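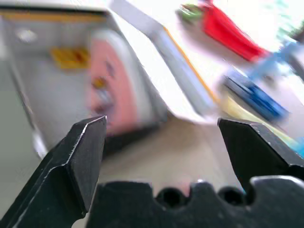
1. Right, a few people asked after my moan last week about sore toes, so I'm going to write down everything I've learned about buying shoes that fit. I'm not an expert, I've just got wide feet and a high instep and have spent a silly amount of money getting it wrong. Get a cup of tea, it goes on a bit.

2. First thing - get both feet measured, standing up, by a person. I'd told every shop for years that I was a size six because that's what I was at school. I went into Hegazy in Vileck in February and the lady there sat me down, stood me up again, and very kindly told me I was a seven on the left and a six and a half on the right. I nearly hugged her.

3. Always buy for the bigger foot. You can pad out a shoe that's a touch roomy with an insole or a thicker sock, and there's very little you can do for a shoe that's too short. Length doesn't stretch! Width does a bit, if it's leather, and if you're patient.

4. Go in the afternoon if you can. Feet swell over the day, mine especially in warm weather, and a pair that felt lovely at 11 in the morning had me limping home from the bus stop by tea time. Take the socks you'll really wear with them too (I have tried walking shoes on over tights, more than once, and learned nothing).

5. Don't throw the box away for at least a fortnight. Keep the tissue, keep the little paper bag, keep the receipt tucked in the lid. Wear them indoors on carpet for a few evenings before they go anywhere near a pavement. Most shops will take back a clean pair, and hardly any will take back one with grit in the sole.
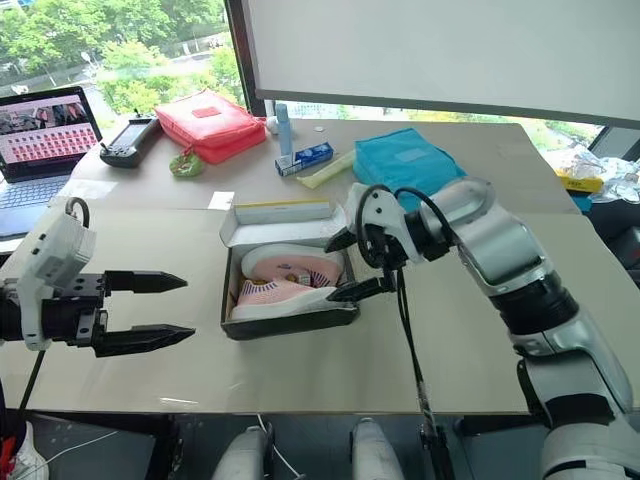
6. On price. The dearest pair I own cost 140 and I've had them resoled twice, so I don't regret a penny. The cheapest cost 35 and they're the ones I'd save from a fire - soft, round in the toe, wide as a boat. I've also paid 200 for boots that I wore to one wedding and then gave to my niece. Make of that what you will.

7. Find a good mender before you need one. Mine is Paavo Partanen, down the steps behind the market, and he's stretched three pairs for me now. He likes to have them for a few days and he won't be hurried, bless him, so don't take them in on a Thursday if you want them for Saturday.

8. If you've got a bunion or a sore little toe, ask whether one spot can be stretched without doing the whole shoe. I didn't know that was possible until I was well into my fifties! It's made such a difference to my brown lace-ups that I walked all the way round Usberg reservoir in them at Easter and only thought about my feet when we stopped for sandwiches.

9. Lacing! If the top of your foot aches, skip the pair of holes right over the sore bit and run the lace straight up the side to the next ones. It looks slightly odd close up, but it takes the pressure off straight away, and it's free.

10. Someone's asked about ordering online. I do it, but only for a make I've already worn, and I draw round my foot on a bit of paper and hold it against the insole when they come. If the drawing sticks out over the sides, back they go.

11. I'll do slippers another day, I have a lot to say about slippers. If you know anywhere that does a proper wide sandal with a back strap, please tell me, my sister's after some for her holiday and we've had no luck at all so far.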